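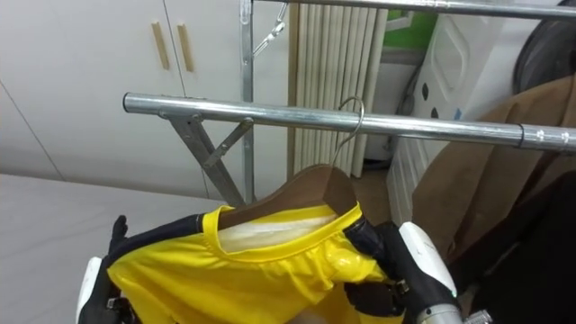 Why does a shirt on a hanger give a two-handed robot more trouble than a box or a cup?
Cloth changes shape every time a finger touches it, so the robot can't plan one grip and stick with it. The hanger adds a second problem. It's stiff, it swivels on its hook, and it moves whenever the shirt does, so both hands have to agree on what's going on before either one pulls.

Student project notebook, Rikgate practice apartment
Entry for 12 Sep 2022

OK, writing this up before I forget half of it. I put the question and answer at the top so that Javiera can lift them straight into the handout for the new people (Javiera, change the wording however you like, I was going for "my cousin would get it").

We're still on the garment task for the Mandow challenge. The version we agreed on in June is: shirt on a wooden hanger, rack at one side, bed at the other, two hands, no outside help once the run starts. Scoring is out of 100 and a big chunk of that is just not letting go of things. I keep having to remind myself of that when I get excited about speed!

Yellow shirt again. I know a few of you wanted to switch to the plain cotton one, and I get it, but the shiny stuff is a good teacher. It slides. If the fingers close where the fabric is only one layer thick it wants to creep out of the grip, and you find out right away that your force setting was wishful thinking. The navy trim on the shoulder is also handy for whoever is driving – it gives you a line to steer by when everything else is a yellow blur.

Settings I started from, so I can find them later:
Saved pose file: Dulix 396
Grip profile: the soft one, both hands
Wrist speed: slow (the turtle setting)
Rail: main rail, other clothes left on it

About that last one. I want the coat left on the rack for every run from now on. An empty rail is too kind to us. With a coat beside the shirt you have to think about where the back of the right hand is going, and the hidden test setup is bound to have clutter in it. Same with the black thing hanging next to the coat. Leave it.

The part I think we've been getting wrong is the order of the hands. Our old script has the right hand take the fabric by the collar while the left hand waits way off to the side like it's at a bus stop. Then the left comes in late and has to chase cloth that has already swung. I'd like both hands on the shirt early, left hand low on the edge, right hand up near the collar, and only then do we ask for any lift. It costs time at the start. I think we get it back.

Also the hook. The hook has to come up and over the tube, and if the lift is even a little crooked it drags along the rail. I wrote "lift straight, THEN away" on the whiteboard and underlined it so many times the marker died. Somebody please buy markers.
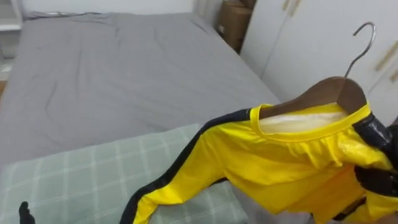 Reading time: 5 min (669 words when I last checked, it has grown)

So, the bed end. Gray fitted sheet, the pale green plaid blanket over the near side. I like having both on there because the cameras get two very different backgrounds to deal with in a short distance. The sheet is nearly plain, the blanket has that white grid, and the yellow stands out against both, which is a nice change from the time we tried this with gray on gray and everyone lost the sleeve.

What I care about at this end is the grip at the shoulder. Right gripper on the shoulder of the shirt and the end of the hanger together. When you hold both at once, the wood does a lot of the work for you, and the neckline stays sitting on the hanger the way it should. Hold only fabric and the whole thing can tip. Toledo (our name for the driving station by the window, for anyone reading this who joined recently) has the better view for setting that grip, so if you get to choose a seat, choose that one.

The sleeve is the annoying part. It trails out over the blanket and you have to decide if you care. My vote is to ignore it until the hanger is where we want it and then tidy with the left hand. Javiera's vote is to bring the left hand up sooner and catch the sleeve on the way. She has more hours on the controls than I do, so maybe she's right, but her way asks a lot of a hand that can barely see what it's reaching for. We should try both ways with the same start pose and stop arguing about it over sandwiches.

The black stripe down the sleeve is something we could use more. At the moment the tracker looks for the collar and nothing else. The stripe is a long, dark, continuous line on a bright shirt, you could hardly ask for a better marker, and it would tell us which way the sleeve is pointing even when the rest is bunched up. The catch is that our fingers are black too. I can imagine the tracker falling in love with a fingertip and following it off the bed. Masking the grippers out first should handle that, I think? Someone who understands the masking code better than me, please write a note underneath.

Questions I still have:

Do we lose points if the blanket moves? The rules say "surroundings undisturbed" and I can't tell if bedding counts as surroundings or as part of the task. Javiera said she'd email the organizers.

Can the hook point whichever way it likes at the end? I've been assuming yes. If it has to face a certain direction we need a wrist turn in the middle and that's a whole new headache.

Is the slow wrist setting allowed for the full run, or is there a time cap per stage? I've read the sheet twice and I'm still not sure.

To do for next session:
Split the old script into rack part and bed part, so we can rerun one without the other
Try the early left hand at the rack, then the late one, same pose file both times
Ask about the masking
Javiera: sleeve catch, her way, and please record the joint log this time
Me: sleeve later, my way
2 new markers, any color except yellow

One more thing on file names. If you save a pose, put your initials in it. I opened "final_good_new" and I have no idea whose it is or what it's good for. I've left it alone in the shared folder, so come and claim it.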